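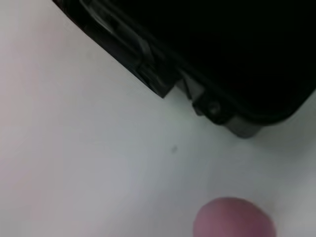
Maes Prakach piano accordion

If you've played the older Maes boxes you'll know the sound already – warm in the middle, a bit of bark at the bottom, and a top end that never gets shrill even when you lean on it. The Prakach has all of that in a smaller body, and I've been pestering the workshop for one of these since I first heard the prototype played in somebody's kitchen in Zillville. Now we have them in the shop and I couldn't be happier about it.

It's a three-voice instrument with a mid-size keyboard. The keys are a touch narrower than a full-size accordion's, though they don't feel cramped, and I say that as someone with hands like cricket gloves. Most people stop noticing the difference by the end of their first tune. If you're coming across from piano, give it a couple of evenings. Your octaves will land short of where you expect, then they won't.

Weight is 10 kg with the straps on. That's the number everyone rings up to ask about, so there it is. You can stand up and play a whole bush dance with it and still be able to lift your arms the next morning, which I can't say for the big four-voice thing I learned on!

The reeds

Hand-finished reeds throughout, on aluminium plates, waxed in the old way. They speak fast. Play a low note softly, with hardly any bellows, and it's just there, no little gasp of air beforehand. That quick start is what makes the Prakach such a good session instrument, because you can tuck yourself in behind a fiddle at a whisper and still be playing in time.

We stock it in two tunings. The first is a fairly dry swing tuning, where the two middle reeds are set close together and you get a gentle shimmer on held notes. The second is wetter, nearer to what you'd want for French waltzes, and it has a proper wobble to it. I keep changing my mind about which I like more. For Irish and Scottish tunes, or old-time Australian dance music, I'd lean towards the dry. For anything you might play outdoors under a string of lights, get the wet one and enjoy yourself.

If you can't decide, come in and play both. A recording on a phone won't tell you much, as phones flatten out the beating between the reeds and make everything sound like a harmonica in a biscuit tin.

Registers

There are five treble couplers, placed where your knuckles can find them, and a master on the edge of the keyboard that you can knock with the heel of your hand. The one I use most is the bassoon. It's the single low reed by itself, and on this box it has a woody, slightly grumpy voice that's lovely for slow airs. The full master is surprisingly loud. Take it easy in small rooms.

On the bass side you get two couplers, one with the deep reeds and one without. The left-hand end can swamp the right on a lot of smaller accordions, and Maes have dealt with that by putting a sliding mute inside the bass grille. It's a very simple bit of timber with felt on the back. Slide it halfway and leave it there, I reckon, unless you're playing solo.

Bellows and straps

The bellows are the stiffest part of a new Prakach and they do take some breaking in. Play long slow chords for ten minutes a day, opening them out as far as is comfortable, and they'll loosen over the first couple of months. Please don't try to speed this up by yanking. The folds are board and cloth with leather gussets at the corners, and the leather wants time.

The straps it comes with are by Ollier, and they are wonderful straps. Wide over the shoulder, padded, narrow where they pass under the arm so they don't bunch. There's a back strap as well, which some players find fussy, but do try it with the thing done up before you throw it in a drawer. It stops the shoulder straps creeping outwards and takes a real load off your neck. Set the left strap a little shorter than the right, so the keyboard sits roughly in line with your chin and the weight rests on your left thigh when you're sitting down.

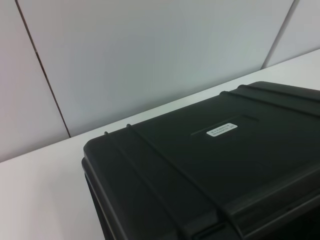
Getting the strap length right matters more than nearly anything else in how an accordion feels, and it's the thing people fiddle with least. I had a customer who was ready to sell her instrument because her wrist ached. We took the right strap in by two holes and she rang a fortnight later to say she'd learned three new polkas. So before you blame your technique (or the accordion), have a play with the buckles.

Who it suits

Returning players, very much so. A lot of people had lessons as kids on something enormous, gave it up in high school, and get the itch again later on. The Prakach is a beautiful way back in. The layout is standard, so what your fingers remember will still work, and you won't be wrestling it.

It's good for beginners too, if you're fairly sure you want to stick with it. If you're only curious, ask us about hiring a student box for a term first. I'd sooner you spent a little money finding out.

It also makes a very handy second instrument for working players. Lachlan Leckie has been using ours for his dance band rehearsals and keeps "forgetting" to bring it back. He plays hard and fast and hasn't managed to upset it yet, though he did ask for a stiffer air button spring, and we've since had that done on all of them. It's a good change. The original spring was a bit soft and you could let air out by accident when reaching for the far basses.

Who might want something else? Classical players will miss the bottom of the keyboard and the fuller range of couplers. If you're working through concert repertoire you'll run out of notes, and we can talk about the bigger Maes models.

Looking after it

Keep it somewhere you'd be comfortable sitting yourself. Reed wax goes soft in heat, and a closed car in January is the quickest way I know to turn a good accordion into an expensive paperweight. Damp is the other enemy. Near the coast, pop a couple of silica sachets in with it and dry them out in a low oven every so often.

Store it upright on its feet, the way it sits when you put it down after playing, with the bellows straps fastened. Left on its back or front for months, the reed leathers can start to curl and you'll hear little clicks and hisses when you pick it up again. They often settle after a good play, but it's better to avoid it.

Dust the keys with a dry cloth. For sticky fingerprints use one that's barely damp, and leave spray polish in the laundry cupboard where it belongs. If a note goes out of tune or stops, please don't open it up with a kitchen screwdriver. Nine times out of ten it's a speck of fluff under a reed and we can clear it while you have a cuppa.

Travelling

Plenty of our customers fly with theirs. Baggage rules differ between airlines, so ring before you book and ask about musical instruments in particular. If it has to go in the hold, take up any spare room in the case with soft clothing around the bellows end. Jumpers are ideal. Let the instrument sit for an hour or two when you get where you're going, especially coming from cold weather into a heated room, then open the bellows gently before you play anything lively.

For gigs close to home I'd look at a padded gig bag with backpack straps. We keep a few in the shop, and the train ride is much nicer with both hands free.

Price and what you get

The Prakach is $2,933, and that includes the Ollier straps, the back strap, a case, and a going-over on our bench before it leaves the shop. Every one gets played for a good while first, by me, whether or not the neighbours want to hear it. There's a 2-year warranty on parts and labour, and we throw in a free tuning check at the end of the first year, when new reeds have usually finished settling.

An $800 deposit will hold one for you, in whichever tuning you like. The workshop makes them in small batches and the next lot is due in October. Colours are red, cream or a deep bottle green. The green ones always go first, and I can see why. It's a gorgeous finish, with a bit of sparkle in the celluloid when the light catches it.

We take trade-ins on most piano accordions, even tired ones. Bring it along in whatever state it's in and we'll have a look inside together. I've seen some absolute treasures come out of sheds.

If you'd like to try a Prakach, give us a ring or just turn up. Mornings are quieter. There's a chair without arms in the back room, a music stand, and a stack of tune books you're welcome to raid, and you can take as long as you want.

Join our newsletter for new arrivals, workshop dates and the odd free tune. Enter your email address to subscribe. You can unsubscribe at any time.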